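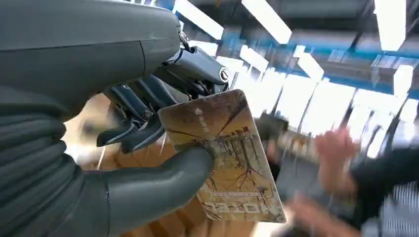

Week 3: Reading a card before you read the rules

Course notes, Tabletop Design, Hultstead
August
3 min read

Students like to say that good card art "explains itself". I doubt it. Bare branches over tan and ochre, with faint outlines like a row of towers among them, could mean a ruined city, a winter, a curse or nothing much. Ask 40 players and see how many agree.

So test the claim. Pick one illustrated card from the Fastcombe box and write down what you believe it does, then look it up. Most of you will be wrong. Keep the wrong guesses — they are the useful part.

Points to argue about in the tutorial:

- Lettering. White on brown looks strong on a screen. Turn the card upside down, as the player opposite sees it, and try to read the name under a ceiling light.
- Gloss. Printers sell it as protection. It also throws glare, and I have yet to see a glossy deck that still looked new after a term of handling.
- Colour. A narrow range of browns sets a mood, but it makes 200 cards hard to sort in a hurry.
- Logos. Does a small mark in the corner help anyone at the table, or only the publisher?

The Greco reading says that mood comes before clarity. Its evidence is one play test at Stosville, with friends of the designer. Read it, but ask who was left out.

Bring your card and your guess to class. Half a page is plenty.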